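From: Simin Abbasi
To: Bench and Packing list
Date: Thursday, September 5, 2024
Subject: Re: The arms on the kitting bench, and what happens to the rest of us

Hello everybody, and hello especially to those of you on nights who only ever see the bench after I've gone home and left it in whatever state I've left it in.

Iñaki wrote on the list:

> I have been reading the notices about the new bench and I still can't tell what
> it means for a person like me. I've packed kits for Silska for 16 years. I'm not
> against machines, my back would be glad of one. But on the last page it says
> "operators will transition to a supervisory role" and I'd like somebody who
> stands there every day to tell me what that is in plain words. Do you sit? Do
> you still touch anything? Who gets the blame when a kit goes out short? And is
> it true the Mai line is next?
>
> Iñaki Montes
> Packing, second shift

Iñaki, I'm sorry this took me a week. I wrote half an answer on Monday and then we had the Dimis order, and you all know how that went.

I'll start with the sitting, since three other people have stopped me in the corridor to ask the same thing. Yes, there's a stool. I use it for maybe the first hour and then I'm up again, because from the stool you can't see into the back of the trays properly, and seeing into the trays is most of what I do now. My feet hurt less than they did. My neck hurts more. I've asked for the screen to be raised and I'm told it's been ordered.

As for touching things, more than I expected! In the morning I lay out the cases and the loose pieces, and I start the arms on the first kit at the slow speed and stand there with my coffee, well, without my coffee, it isn't allowed past the yellow line any more. If the first 5 kits come out right I let it go up to normal. Every time we change to a different kit somebody has to show the arms the new one by hand, holding the two handles and going through the motions, and that part I've come to enjoy. It's a bit like teaching a nephew to set the table. You find out how many little things you do without thinking, like tipping a pen against the wall of the tray so it slides down by itself. I must have done that for years and I couldn't have told you so.

Small round things are still the worst. Caps roll, and a clear one is hard for the camera to find, so we've gone over to bright colored tops wherever the customer will let us. The pen cases are the kit we've spent the longest on, and we're still running that one with me right beside it.

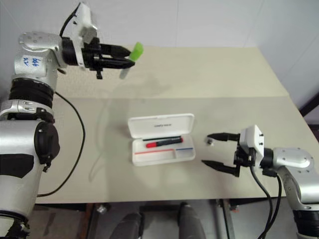 Bench and Packing » Working with the arms

The left arm had hold of one of the green-topped pieces there, with the case open between the two of them and the red marker already lying in the tray, and the right gripper open with nothing in it. I wanted Iñaki in particular to see how much room there is on that table, because the rumor was that you'd have to reach in between them while they're going. You don't. You press the pause, you wait for the light, and then you reach in. I know it feels silly to wait when you can see perfectly well that the thing has stopped, but please wait.

Now the blame. I asked this one straight out at the January meeting, before I agreed to any of it, and I asked for the answer in writing. A kit that goes out short is logged against the bench and the person's name isn't on it. What I do sign is the sheet saying I checked the first kits and the changeovers. I think that's fair. I'd feel differently if they started asking me to sign for all 300 in a run, and if anybody ever does ask you that, come and find me before you pick up the pen.

On the numbers, because somebody will bring them up: our best day by hand on that kit was 506, with four of us and the radio on. The arms aren't near that yet. What they do is keep on at the same pace after lunch, when we never did. I'd rather people heard that from me than from the poster by the clock.

What I miss is the company – I'll say that plainly. There used to be four of us talking across that table and now there's me, and the others are over on Woker returns, where I can see them laughing but I can't hear what about. I've asked whether the changeovers could be done in pairs. It takes two handles and I've only got so much patience with my left hand, so I think there's a decent case for it. If you'd like to be the other half of a pair, write to me off the list. You don't need to know anything about computers. I certainly didn't.

About the Mai line, I don't know. I've heard yes and I've heard not before next year, and both came from people who should know. I'm going to ask again, and I'll put the answer here word for word when I get it, even if the answer is that they haven't decided.

Iñaki, come over at the end of your break one day and I'll let you run a changeover. Bring your reading glasses, the labels on the handles are tiny. And could whoever borrowed the long tweezers from my drawer please put them back, I still need them for the springs.

Warmly,
Simin

Simin Abbasi
Kitting bench, first shift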